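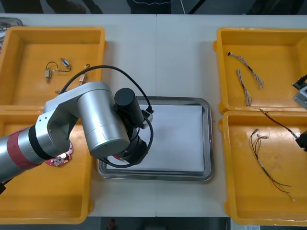 Parts Sorting Benches: Frequently Asked Questions

Who may use the benches at Dedelville?
Any member who has completed the Pramar bench orientation. Reservations are taken in blocks of 2 hours.

What belongs in the yellow trays?
Small electronic parts, circuit boards and wired components. Please keep boards in a separate tray from loose parts. Batteries are not accepted at the benches.

What is the steel tray for?
The center tray is the inspection area. Line it with plain white paper before you begin and replace the paper when it is marked or torn.
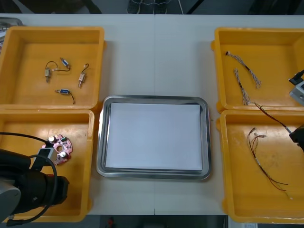
May wires be trimmed before sorting?
No. Leads and harnesses must stay attached until the part has been entered in the parts log.

What should I do with a part I cannot identify?
Leave it in its tray with a Gindley tag and notify Ga-eun Ha, Bench Coordinator, in Room 892. Unidentified parts are reviewed each Friday.

How long are unclaimed parts kept?
Seven days. They are then moved to general stock.

May I take a tray home?
Trays may not leave the room. Members who need storage may request up to four lidded boxes at the front desk.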